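Soneden Stainless Care Kit

946 shares | 2 comments

If you've ever wiped down a steel counter, stepped back feeling pleased with yourself, and then watched the afternoon light show you every swirl you left behind, this kit was made with you in mind. Fares Hamdan put the first one together for his sister's bakery, and we've been fussing over the recipe ever since (the smell alone took us most of a winter!).

In the box you get a bottle of Bernero cleaner, a smaller bottle of Pesonen finishing oil, and two washable cloths, one for each. Please do keep the cloths apart - the oil gets into everything, and a cleaning cloth with oil in it only moves the smears to a new spot.

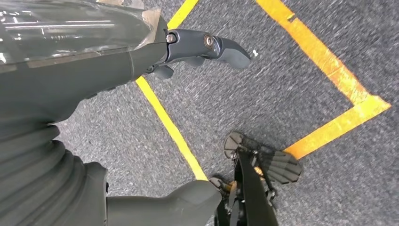 How to use it

Find the grain of the steel first. It's usually a set of very fine lines all running one way, and once you've seen them you'll never wipe in circles again. Spray the cleaner on the cloth, work along the lines, and dry as you go. Then take a few drops of oil, far less than you think, and go over it all once more in the same direction.

It won't take out deep scratches, and we'd never say it does. Light scuffs look softer afterward, and fingerprints come away much more easily the next time. Skye MacKinnon in our shop does her worktop every other week and her sink whenever company is coming. 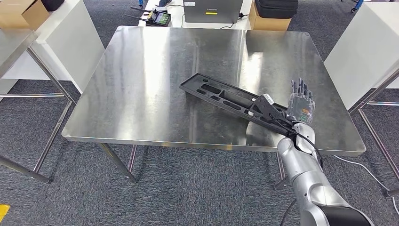 Streaks and glare on a brushed steel tabletop.

Refills and shipping

Refills of both bottles fit the original sprayer, so hang on to it. The lemon version is back in February. Orders in before noon go out the same afternoon, and we're always glad to answer questions about odd old sinks.

2,230 likes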